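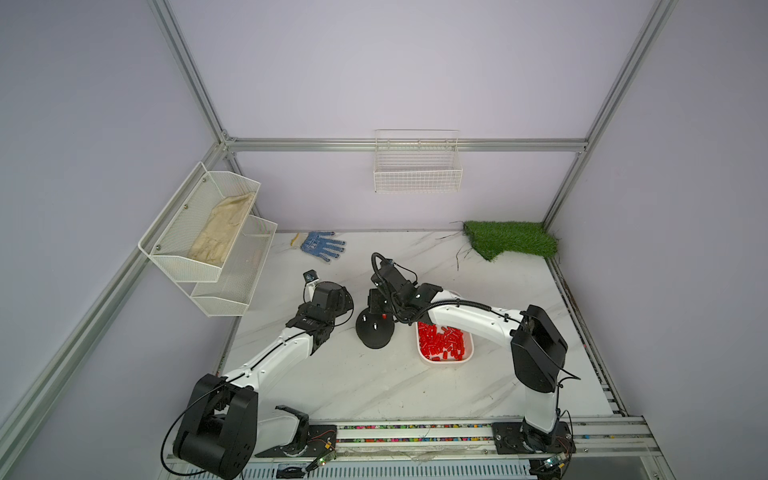 White marble pattern with soft gray veins, against pale lavender walls.

Marble-look tops: your questions

We get a lot of mail about marble-look tabletops, and we love it, because we could talk about veining all day. These are the questions that come in most often at Hellström, our small surfaces shop in Altness. Sølve Sjögren wrote most of the answers and the rest of us argued with him until they were shorter. Last updated January 20, 2024.

What do you mean by "marble-look"?

Anything with a marble pattern that didn't come out of a quarry as marble. It covers a lot of ground: printed laminate, porcelain slabs, engineered quartz, cultured marble (ground stone in resin), vinyl film, and good old paint and glaze done by hand. They behave very differently, so the first thing we ask when you write to us about a stain is what the top is made of. If you don't know, see the next question.

How can I find out what my top is made of?

Look at the edge and the underside first. Laminate usually shows a thin dark line where the face sheet meets the edge strip, and there's often particleboard or plywood underneath. Porcelain is thin, hard and rings a little when you tap it with a knuckle. Cultured marble often has a clear, glassy layer on top that you can see into if you get your eye right down level with it. Film lifts at the corners sooner or later, and a fingernail will tell you.

Real marble feels cold for a long time under your hand. So does porcelain, so don't rely on that alone! Veins that run down over the edge and carry on underneath are a good sign that you have stone, or a very well-made quartz.

Is the printed stuff any good these days?

Yes, and it has come a long way. The old patterns repeated so often that you could spot the same little squiggle three times on one kitchen counter. Newer prints have a much longer repeat. The Plondeck sheets we stock don't start over for 188 inches, so most tables get through the whole top without seeing the same vein twice. The other big change is the finish. Shiny used to be the only choice, and now a soft matte is what most people ask for.

Which veining should I choose, soft or bold?

Our favorite question! Look at the size of the top and what will be on it. A big island with nothing on it can carry wide, dark veins that run corner to corner. A small desk covered in papers, pencils and a lamp looks calmer with fine gray veins that fade in and out. Bold veins on a little table tend to look chopped off, as if somebody cut the interesting part out of a bigger piece.

Bring home the largest sample you can carry. A two-inch chip tells you the background color and almost nothing else. Ours are the size of a baking sheet and you can keep one for as long as you need it, within reason (one customer had hers through most of a July and two birthdays, and we forgave her).

What wall color goes with a white marble pattern?

More than you'd think. White walls are the usual answer, and they can work, but two whites that don't quite match make each other look dirty. Check whether the background of your pattern leans warm (cream, a touch of yellow) or cool (blue or gray), then pick a wall that leans the same way.

For cool white with gray veins we're very fond of pale lavender. It picks up the gray, it's soft in the evening, and it keeps a room from feeling like a dentist's office. Sage and dusty blue are good too. With warm whites, try clay pink or a buttery off-white. Whatever you pick, paint a piece of cardboard, stand it behind your sample, and look at it at breakfast and again after dark.

Matte or gloss?

Gloss makes the pattern look deeper, and it shows every fingerprint. Matte hides fingerprints and glare but can show scuffs, the faint marks you get from a dragged plate or a box with grit on the bottom. We both sell and live with matte, and we'd choose it again. If the table is under a bright window, matte is much easier on the eyes.

How do I clean it day to day?

A damp cloth with a drop of dish soap, then a second cloth with plain water, then a dry one. That third cloth matters more than the first two. Most of the "cloudy" tops people write to us about are clean tops with a film of dried soap on them. Go over them twice with plain warm water, dry them well, and the pattern comes right back – it's very satisfying.

Skip scouring powder, steel wool and the rough green side of the sponge. Skip vinegar if there is any chance you have real stone, because acid eats into marble and leaves dull spots that no amount of wiping will fix.

There are dark specks on my top. Are they dirt or part of the pattern?

Could be either. Many marble prints have small specks on purpose, since the real thing has them. Run a fingertip over one. If you feel a bump, it's sitting on the surface and will probably come off with a soft cloth and warm soapy water, or with a plastic card held nearly flat. If you feel nothing at all and it doesn't budge, it may well be in the pattern. If you feel a dip, you have a chip or a pinhole, and you'll want to fill it before water gets in.

Can scuffs be removed?

Often! A lot of scuffs are material left behind by the other object: rubber, metal, a bit of shoe. A white pencil eraser takes off more of these than any product we know. Try it dry and go gently.

If the surface itself is scratched, it depends on the material. Laminate can't be sanded, full stop, because the picture is a very thin layer and you'll go straight through it. A little Rivent paste rubbed in with a soft cloth will make fine scratches harder to see on laminate and cultured marble. It wears off and you do it again. Real marble can be rehoned by someone with the right pads, and it's worth paying for.

Can I put a hot pan on it?

On porcelain, usually. On everything else, please use a trivet. Laminate can blister, the resin in quartz and cultured marble can turn yellow, and film will shrink and curl. We have a pan-shaped ring on our own break table, which came with the building and which we show to anybody who asks this one in person.

I rent. Is film worth trying?

We think so, on a flat top with simple edges. Clean the old surface twice, let it dry overnight, and lay the film from one end with a felt squeegee, peeling the backing as you go. Wrap it at least an inch under the edge. Corners are the hard part – warm them with a hair dryer on low and stretch slowly.

When you leave, warm it again and pull it back low and flat. Try a hidden spot first, because film can take old paint or a worn finish with it.

Can I paint a marble pattern myself?

Please do! It's the most fun you can have with a feather. You need a white base coat, a slow-drying glaze, two grays (one warmer than the other), a thin brush and something soft to blur with. Hold the brush far back, near the end of the handle, and let it wobble. Veins should wander, split, and nearly disappear before they come back. The beginner's mistake is drawing lightning bolts, all the same width and all pointing the same way. We've all done it. Wipe it off while the glaze is wet and start over.

Let the paint dry fully, then seal it with several thin coats of clear water-based finish. Oil-based finishes go yellow over white.

How do you hide a seam?

Put it where the eye doesn't rest, and run it through the quietest patch of the pattern. Don't try to match two veins across a join unless you're very patient. A vein that nearly lines up looks worse than one that simply stops.

Do you send samples by mail?

Yes, the small ones. We keep 300 patterns in the shop, and 20 of the most popular can be mailed out. Write to us with your wall color and what the table is for, and we'll choose a few for you. The baking-sheet size is pickup only, because the corners never survive the trip.

Related
Trivets we like
How to read a Plondeck sample label
Painting veins with a feather
Rivent paste: which cloth to use
Lavender, sage and clay: wall colors for cool and warm whites
Visiting the shop in Altness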